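Robot training workshop opens its doors to 609 visitors

CONITZ -- People who came to the open day at the Parisi workshop on Saturday expected to see robots doing chores. For much of the day they watched people doing chores instead, with a plastic gripper in each hand.

The workshop, on the ground floor of the old Parisi building, records everyday household tasks so that robot arms can later be trained to do them. It has been running since last fall and had not been open to the public before. The doors opened at 10 a.m. and the last group left a little after 5. The count at the entrance came to 609, well above what the staff had planned for, and the parking lot behind the building was full before noon.

Graziella Testa, who runs the workshop, gave a short talk at the start of each tour. She told visitors that a robot arm learns a task by being shown it many times over, and that the showing has to be done with a hand that works like the robot's own.

"If I pick up a cup with my fingers, the robot can't do much with that," Testa said. "It doesn't have my fingers. So we hold the same kind of gripper it has, and we learn to live with it for the day."

The tours took in three areas: a kitchen corner, a laundry table and an entryway setup with a coat rack. At each one a member of the staff carried out a task, stopped, put everything back and started again. Visitors could stand along the side and ask questions between takes.

The kitchen corner drew the biggest crowd in the morning. The tasks there were stacking bowls, closing drawers and moving cutlery from a drainer into a tray. Forks caused the most trouble. They slipped out of the grip or came up two at a time, and on several takes the operator had to start over. A group of high school students from Terkis stayed for most of an hour and kept score.

At the laundry table the job was folding dish towels in quarters. Testa said towels take patience because no two of them ever lie the same way. The workshop has 78 tasks on its list at present, and she said cloth makes up a large part of it.

The coat rack was the quietest of the three. The work there is moving the rack, steadying it, and putting things on the pegs and taking them off again. Mirko Sala, who trains new operators, explained the steps to visitors while the recording went on. He asked people to stay back from the cables on the floor, and most of them did.

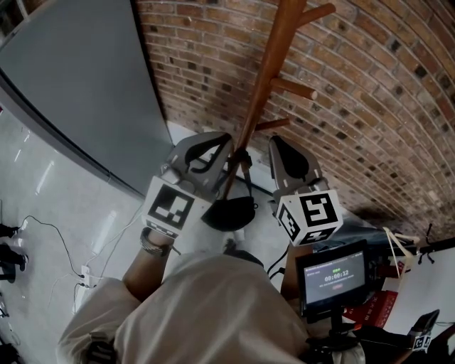 Recording at the coat rack, with a gripper on each side of the pole. The timer shows 12 seconds.

Sala said the rack looks easy to people who have not tried it. A tall, narrow object will tip if it is pushed from one side, so the two hands have to close on it together and with the same force. New operators tend to lead with the hand they write with. He has them practice slowly for a full day before anything they do is kept.

"We throw out a lot in the first week," he said. "That's fine. I threw out a lot in my first week too."

The black and white squares on the grippers brought more questions than anything else on the tour. Sala said the patterns let the software work out where each gripper is and which way it is turned. Keeping them clean is part of the morning routine. So is making sure that a sleeve does not hang over them, a point he came back to more than once.

By the end of May the workshop had saved 2,473 recordings. Each one is watched by a second person before it is passed on. Takes where something was dropped are put in a separate folder. Testa said some of those are useful later, when a robot has to learn what to do after it has lost hold of something, but for now they are only being stored.

Visitors could also try the work themselves. A practice table was set up near the front windows with a pair of spare grippers, some wooden blocks, a few paper cups and a bath towel. The line ran out into the hallway for much of the afternoon. Children under 12 needed an adult with them. The blocks went well for nearly everyone. The towel did not, and a good many people gave up on it after one try and went back to the cups.

One man who had driven over with his two daughters said he had expected the grippers to be motorized and was surprised that they are worked by hand. The older daughter built a tower of paper cups five high and asked to go again. She was told she could if she went to the end of the line, and she did.

The only robot on view was a single arm called Orano, which stood behind a waist-high barrier at the back of the hall. It was run at half past every hour. Its task was to pick up a sponge from a tray, wipe a marked square on the counter and put the sponge back. It did this without help at 11:30 and 12:30. At 1:30 it set the sponge down on the rim of the tray, where it fell off, and a staff member stopped the arm and reset it. The later runs went ahead as planned, though the 3:30 run started late while a cable was changed.

Testa said she had thought about showing only a recorded video of the arm and decided against it. "People drive out here to see it run," she said. "Sometimes it drops the sponge. They may as well see that too."

Several visitors asked about jobs, and some asked whether the robots would end up taking them. Testa answered both questions in the talk. The workshop employs 14 people, most of them part time, and none of them had worked with robots before they were hired. Past jobs on the staff include hotel housekeeping, dental reception and warehouse picking. On the second question she said the arms are a long way from being able to clean a real kitchen, and that she would not guess at a date.

There were also questions about privacy. Sala said that recording is done only inside the workshop, and that staff agree to it in writing. Recording was stopped at the practice table for the whole day, he said, and nothing visitors did there was saved.

Not everything ran smoothly. The hall got warm after lunch, and the side door was propped open, which let in traffic noise and made the talks hard to hear from the back. The printed tour sheets ran out by 2 p.m. Two of the afternoon tours were joined together to catch up on time, and that group was too large for the coat rack area, where there is little room to stand. Testa said future tours would be kept smaller.

Coffee and cake were sold in the front room by parents from the elementary school next door. The money goes toward new playground equipment. The cake was gone by 3.

A second open day is planned for July. It will be by sign-up only, with a set number of places on each tour, and the practice table will be doubled in size. Testa said the laundry table will have shirts by then in place of towels, if the staff can get through the training in time. The coat rack will stay, and Sala hopes to add umbrellas and a row of wall hooks next to it.

School groups can ask for a weekday visit at any time of the year. Groups should have no more than 20 people, and at least one adult must come along for every 10 students. Visits last 90 minutes and are free. Closed shoes are required in the recording areas, and large bags have to be left at the front desk.

The sign-up sheet for the July tours is at the Parisi building's front desk, which is staffed on weekday mornings. Names can also be left there by phone. Anyone who lost a child's blue rain jacket on Saturday can pick it up at the same desk.

Posted 2026-06-06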